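Undia Bench Data – README

Version 3 of the card, maintained by Ilir Omerović. Corrections from the bench staff are welcome and most of the text below was changed because of them.

1. What is in this folder

This folder has recordings and shift notes from the desktop line at the Erdale refurbishing shop of Doucet. The line takes used office computers, opens them, removes the parts that can be sold or tested, and prepares the case for new parts or for scrap. Since July one of the benches has a robot arm. The other benches work by hand, as before.

We collected the data for two reasons. The first one is technical: we wanted to teach the arm to work around the processor socket and the memory. The second one was asked for by the staff. They wanted a written record of what the arm does and what remains for the person who stands next to it, so that the discussion about job grades would not depend on memory.

Contents:
arm/ – 500 recorded attempts, one folder per attempt
hand/ – 200 attempts of the same tasks done by people
notes/ – 274 shift notes, typed from paper
grades/ – old and new job descriptions for the bench

2. How the work was organized before

A technician received a computer and did everything with it. She opened the case, looked for damage, took out the parts, cleaned, tested, and wrote the label. Danica Popescu, who leads the line, calls this "one person, one machine," and she still teaches new people this way before they are allowed to work with the arm. It is slow to learn. People told us that the good part was to see a computer from the beginning to the end, and the bad part was the wrists and the neck in the evening.

3. How it is organized now

At the robot bench the technician opens the case and lays it on its side on the slotted table. She checks the cables near the socket and moves them away if the arm could touch them. Then she chooses the model in the list and starts the task. The arm does the small repeated movements above the board. When it stops with a question, the technician answers on the screen or takes over by hand.
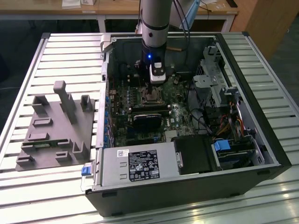

The preparation is therefore the most important part of the job, and in the first weeks we did not understand this. The old plan had a "loader" at the bench, in a lower grade than a technician. But a loader who does not know computers cannot decide if a cable is in a dangerous place, or if a board is already damaged and should not be touched. After reading the shift notes, Doucet removed the loader grade. The position is now called bench technician, automated, and has the same pay as the manual one. Both texts are in grades/, with the changes marked.

4. What the staff wrote

The notes are free text. We corrected spelling and removed names, nothing else. Some subjects come back often:

Waiting. Many people do not like to stand and watch. Some started to prepare the next case during the task, and this is now the official way, with a second small table from Restidwood.

Rhythm. By hand, a person can go slower after lunch and faster later. The arm has its own speed. The bench has a pause button which needs no explanation in the log. This was a demand of the staff and we recommend it to other shops.

Skill. Two technicians wrote that they are afraid to forget the fine work. Everybody now changes bench at noon – morning with the arm, afternoon by hand, or the opposite.

Pain. There are fewer complaints about the wrists. We do not give a percentage, as the notes were not written for this purpose.

5. Labels

Each attempt has one label: done, done with help, stopped by arm, stopped by person. Please be careful with "done with help." In the first version we counted it as a failure of the arm, and a manager then read it as a failure of the technician. It is neither of them. It means that a person touched the computer after the start of the task.

6. Known problems

The first 200 arm attempts use an older list of models, so the model field can be empty. In hand/ the start time was written by the technician and is less exact than in arm/. The night shift is missing, it has no robot bench.

7. Use

You may use the data for research and for training of staff. You may not use it to compare the speed of single persons. The shift codes are mixed on purpose, and we ask you not to try to put them back in order.

Questions about the recordings go to Ilir, questions about the notes and grades go to Danica. She answers after 2 p.m., when she is back from the line.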